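Quiénes somos > La empresa > Preparación y envasado

Skakholm: preparación de pedidos de producto embotellado

Por Ffion Eynon – actualizado en marzo
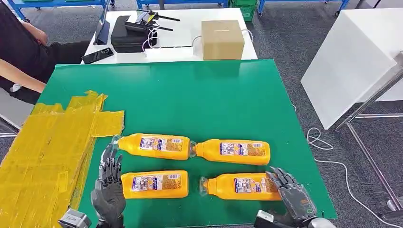 Botellas de plástico naranja, con etiqueta blanca y azul, tumbadas en dos filas sobre la superficie verde de trabajo.

Skakholm es una empresa de manipulado y acondicionamiento de producto embotellado. Recibimos mercancía de fabricantes y distribuidores, la revisamos, la agrupamos según las instrucciones del cliente y la entregamos embalada para su expedición. No fabricamos ni rellenamos: el envase llega cerrado y sale cerrado.

La actividad comenzó como una sección del almacén de Skuvlow, dedicada a rehacer bultos dañados en el transporte. El volumen de ese trabajo justificó un local propio de 2000 metros cuadrados, con muelle de carga, zona de cuarentena y sala de preparación. Hoy trabajamos 44 personas en turnos de mañana y tarde. Skuvlow sigue siendo cliente y comparte con nosotros el muelle norte.

Recepción

Cada entrada se registra con número de lote, formato y estado del embalaje exterior. Los palés con film roto, esquinas hundidas o manchas pasan a cuarentena, donde se abren y se separan las unidades aprovechables. El cliente recibe el parte de incidencias antes de las 16:00 del mismo día. Las devoluciones siguen un circuito distinto y no se mezclan con mercancía nueva en ningún punto.

Puestos de preparación

La sala de preparación está dividida en líneas. Los puestos se organizan con una superficie verde para el producto y una mesa blanca detrás para cajas y material auxiliar. El verde mate facilita distinguir restos de cinta, virutas de cartón y fragmentos de etiqueta, y fatiga menos la vista que el blanco en turnos largos.

Las botellas se colocan tumbadas para la revisión de etiqueta. En esa posición se comprueban cuatro puntos:

– adherencia del borde de la etiqueta en todo el contorno
– legibilidad del código de barras
– asiento del tapón
– ausencia de marcas de presión en el cuerpo

La revisión se hace girando la botella sobre su eje, sin levantarla. El cuello se inspecciona al final. Una unidad con el tapón desalineado se retira aunque no presente pérdida de producto.

Cinta y precinto

Consumimos cinta de embalar en cantidad suficiente para que merezca un apartado. El precinto estándar es una tira central con solape de unos 42 milímetros en cada extremo. En cajas pequeñas de cartón marrón se aplica una sola tira sobre la junta superior; en bultos pesados se añaden dos transversales. Las tiras arrugadas o con burbujas largas se retiran y se sustituyen, nunca se cubren con otra encima.

La cinta desechada se recoge al cierre de cada turno y se pesa por línea. El dato se incluye en el informe mensual y ha permitido detectar rollos defectuosos y dispensadores con la cuchilla gastada. El cartón sobrante se compacta aparte.

Procedimientos

Las instrucciones de trabajo están recogidas en Man, nuestro manual interno. Cada referencia tiene una ficha de una página con formato de caja, orientación de las botellas, tipo de separador y patrón de precinto. Las fichas se revisan cuando cambia el envase, la etiqueta o el peso neto. Las versiones retiradas se conservan en el archivo durante el plazo pactado con cada cliente.

El registro de lotes se lleva en Iler, una base de datos desarrollada en la propia empresa. Relaciona el lote de entrada con el bulto de salida y con la ficha vigente en el momento de la preparación. No incluye datos comerciales ni precios. Los clientes pueden solicitar extractos por lote o por intervalo de fechas.

Formación

El personal nuevo empieza en precinto y pasa después a revisión de etiqueta. La rotación entre puestos es obligatoria dentro del turno. Ffion Eynon dirige la sala de preparación y es responsable del contenido de las fichas; las propuestas de cambio se le remiten por escrito, con una muestra del envase afectado.

Visitas y muestras

Las visitas de clientes se atienden con cita previa, en turno de mañana. Para presupuestar un formato nuevo se necesitan una caja completa sin abrir, la ficha técnica del envase y la previsión mensual de unidades. Las muestras se devuelven a petición del cliente – los portes corren a su cargo.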